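Search this site
Home Kitchen Laundry Closet Workbench Contact

Shoes: Laces, Boxes and Storage

Most shoe care goes faster on a table than on the floor. Use one big enough to hold both shoes, the box and whatever you're cleaning with. A light-colored top makes it easy to see grit and loose threads. Wipe it down when you finish.

Start with the laces. Loosen them from the top of the shoe down, one row at a time, until there is slack all the way to the toe. Pulling on the ends only tightens whatever knot is in there. If the two laces of a pair have tangled together, leave the ends alone and work on the middle of the tangle. Push the strands toward each other to open a loop, then draw one end back through it. A blunt crochet hook or the closed tips of a pair of tweezers will get into a knot that fingers can't.

Dark laces on white shoes need some care. Brown and black dye can bleed when it gets wet, so take the laces out completely before you put a damp cloth anywhere near the fabric. Wash them on their own in a bowl of cool water with a drop of dish soap. Rinse until the water stays clear and hang them over a rail. 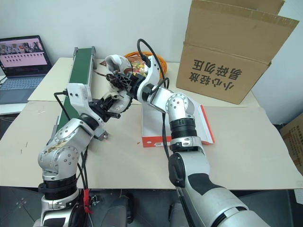
Keep the box open and within reach while you work. Check it for the paper stuffing and the little silica packets, and set those aside for later. Canvas and other soft uppers fold in on themselves if they are stored empty. Fill the toe with plain white paper, enough to hold the shape without stretching it. Newspaper leaves ink on a pale lining.

Black soles can mark white fabric if they rub in the box. Lay the shoes on their sides, heel to toe, with the soles facing the outside walls and a sheet of tissue between the uppers. Tuck the lace ends inside each shoe. I tie a single loose bow first, and the laces come out of the box the way they went in.

For scuffs on the rubber edge, a damp melamine sponge is enough. Stay off the fabric with it. An old toothbrush gets grit out of the tread, and that job goes better over newspaper or outdoors.

Replacement laces are sold by length, and the number on the package is the full length from tip to tip. Measure the old one flat before you throw it out. My low canvas pair takes 49 inches. Auer laces have held up well for me, and the Oloda ones frayed at the tips by April. A dab of clear nail polish fixes a frayed tip if you twist it tight and let it dry overnight.

Label the short end of the box, where you can read it in a stack.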